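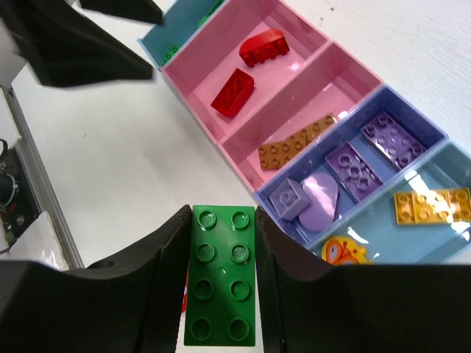
Print this page | E-mail this page

Visit to Tilteck, Ploltstead

Our group went to the Tilteck open day in August. There were 50 places and all of them were taken, so we were split up at the door and sent through the building in different orders. Ours began in the canteen with coffee and a short talk on the company, which I will skip, and then went straight to the handling lab on the ground floor.

The lab has a two-arm cell that Tilteck bought from Timmermans. It runs a sorting job with toy building bricks and a tray divided into colored compartments. The software that decides which arm goes where is called Onum and is written in house. The engineer on duty told us that the bricks are cheap, hard to break and easy to grip badly, and that last point is why they still use them.

We were supposed to see a full run. The cell stopped partway through, while one arm was on its way to the tray. The other arm was holding a brick and kept hold of it. A message came up on the operator screen saying that the two arms had asked for the same space. Onum normally makes one arm wait. This time it had given both of them permission, and a separate check in the controller caught it and cut the motion.

The engineer did not seem surprised. She said the controller check had logged 327 stops of this kind since the cell was set up, most of them in the first weeks, and that they had still not found the cause of the ones that were left. In her view it was a timing problem. A colleague of hers thinks the position of one arm is reported late when the wrist turns quickly. They had run 169 picks that morning without a stop.

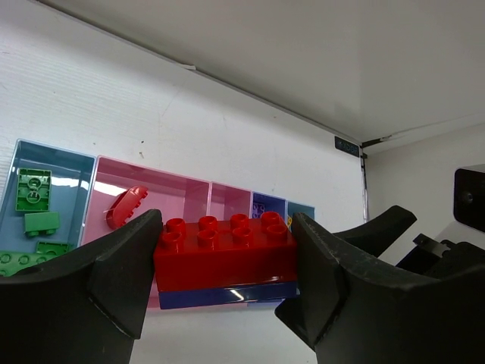

Page last changed: October 9, 2018

The second problem was simpler and took up more of our time. After the restart an arm picked up a red brick that had a dark blue one stuck to the underside. The program looks at the top of a part and decides on the color from that, so the pair was on its way to the red section. The engineer paused the run there. Somebody asked if the arm could pull the two apart. It can try, with the other arm holding the lower part, but they have switched that routine off because it needs both grippers close together, and close together is where the stops happen.

There was a fair amount of discussion about the restart itself. After a stop the fingers stay closed, and the part has to be taken out by hand or released from the screen. Tilteck's rule is screen first, and no hands in the enclosure until the drives are off. One of our members who works in packaging said that on his line people reach in to save a minute, and he wanted to know what prevents it here. The door switch does, up to a point. It cuts the drives when the door opens, but it had been bypassed for eight days in the spring during a camera repair and the bypass was left in afterward. They found it at a routine check. No one was hurt. The bypass key is now signed out at the front office.

I thought it was decent of them to tell us that — it was not on the handout.

The rest of the tour covered the metal shop and the test room for cable connectors. Both were running normally. The metal shop is loud and the headsets we were given did not help much, so I have few notes from there.

Parking is behind the building and fills up early. The slides from the opening talk can be requested at the Tilteck front desk.

Print this page | E-mail this page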